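Print this page
E-mail this page

Shelf Cell Attendant, Sarkport (2 positions)

Kurora is hiring two attendants for its shelf-handling cell in Sarkport. The cell is one Oberholzer two-arm machine facing a run of store shelving stocked with packaged snacks. You will set it up at the start of each shift, keep it clean and adjusted, and do first-line repairs. You will also pick items from the shelf by hand, because the arm paths are set from recordings of people doing the same pick. 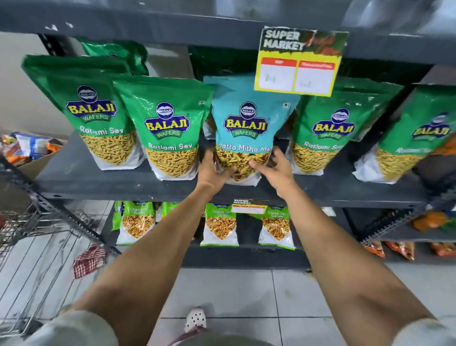 Daranee Thaweesak
Cell Maintenance Lead

Bagged goods make up most of the stock. A Balaji Wafers bag is taken with one hand on each side, and the grip pads are adjusted to the same two-sided hold. Pads that are worn or greasy let a bag slide, so pad care is a large part of the work.

Duties

Wipe and inspect the grip pads before every run. Replace any pad with a split or a shiny patch.

Check that the shelving has not shifted against the floor marks. If it has, move it back and rerun the reach check.

Restock the shelves to the layout sheet, front row facing out.

Tighten the wrist fasteners, clean the camera covers, and look over the cable runs for rubbing.

Swap a failed wrist unit with the power locked out. Faults inside the arm go to Lerkeck, our service contractor. Write down the fault code before you clear it. 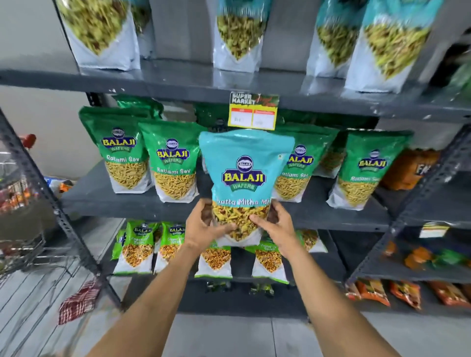
Daranee Thaweesak

Hand picks are done at a steady pace. Hold the pouch upright in front of the shelf with the label showing, then put it back in its slot. Neighboring bags should stay where they are. If one falls, note it in the log and reset the row.

What we ask for

Experience looking after machines of any kind, such as packaging lines, vending equipment or copiers. You should be able to use a torque wrench and a multimeter, and write a log entry another person can follow. Programming is not required.

Pay is 880 per week. Training with Vichien Khunthong lasts 3 weeks and is paid at the full rate. Work starts in June.

To apply, send a résumé and a short note on a machine you have maintained to Nantana Panyasiri, Kurora, Sarkport office.

Posted 2021-04-26

Print this page
E-mail this page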